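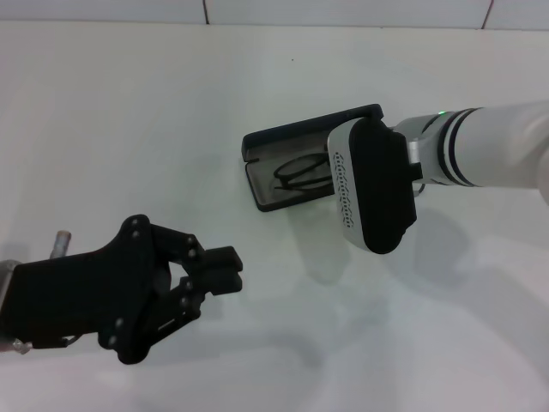 Soft shadows on a white tabletop under even light. Photo: Prullden

1/16/18
By Nazanin Abbasi, Prullden Lighting

Prullden Completes Lighting Retrofit at Panico Centre, Releases Tratov Luminaire for General Order

Prullden Lighting has completed the replacement of the overhead lighting at the Panico Centre, a mixed-tenancy office and light-industrial building, and is now accepting general orders for the Tratov indirect luminaire used in the project. Installation finished in December. Electrical work was carried out by Odukoya Electric under a fixed-price contract with the building owner.

The retrofit covers 197 luminaires on five floors. The previous installation consisted of recessed parabolic troffers with fluorescent lamps and magnetic ballasts, most of them original to the building. Tenants had reported veiling reflections on screens and light-coloured work surfaces, and the owner's maintenance contractor was no longer able to source matching louvres for damaged units.

Of the new luminaires, 131 are suspended Tratov units with a combined indirect and direct distribution. The remainder are a surface-mounted version of the same product, installed in corridors, washrooms and storage areas where ceiling height does not permit suspension. Both versions use the same driver and the same LED boards, so the building needs to hold only one set of spare parts.

The suspended unit directs most of its output to the ceiling. The direct component passes through a microprismatic lens that limits luminance at high viewing angles. Over pale desks and benches, the larger apparent source produces shadows with gradual edges and lowers the contrast between the task and its surroundings. The effect depends heavily on ceiling reflectance, and the ceilings at Panico were repainted in flat white before commissioning.

"The owner's original specification called only for a target illuminance on the working plane," said Ifeanyi Ekpo, project engineer at Prullden. "We asked for uniformity and glare limits to be written in as well. Two rooms can give the same reading at the desk and be very different places to work in."

Each floor is divided into separately controlled zones, 16 in total across the building. Zones along the exterior walls are fitted with closed-loop photosensors and dim continuously in response to daylight. Interior zones operate on occupancy sensing with a manual override at the door. Control wiring is separate from the branch circuits and was run in existing ceiling raceway wherever capacity allowed. On the top floor the raceway was found to be full, and new conduit was installed along the north corridor.

Work proceeded one floor at a time, outside business hours. Tenants remained in occupation throughout. Fluorescent lamps removed from the building were packed by type and sent for mercury recovery, and the steel troffer housings were sent for scrap. Ballasts were inspected individually before disposal to identify any that required separate handling.

Commissioning included horizontal illuminance measurements on a regular grid after dark, with furniture in place, and a second set of readings in daylight to calibrate the photosensors. Setpoints in the meeting rooms were lowered following comments from tenants – the factory default was considered too bright for projection. The final settings have been recorded in the operations manual, along with a zone plan and driver addresses.

The Tratov luminaire is available in suspended and surface-mounted versions, in neutral or warm white. The housing is extruded aluminum with a white powder-coat finish. Other finishes can be supplied to order – lead times for these will be confirmed at quotation. Photometric files, mounting details and wiring diagrams for both versions can be obtained from the Prullden technical desk.

Prullden designs and assembles luminaires for commercial and institutional interiors. Odukoya Electric is an electrical contractor specializing in work in occupied buildings.

Media contact: Nazanin Abbasi, Communications, Prullden Lighting
Technical contact: Ifeanyi Ekpo, Project Engineering, Prullden Lighting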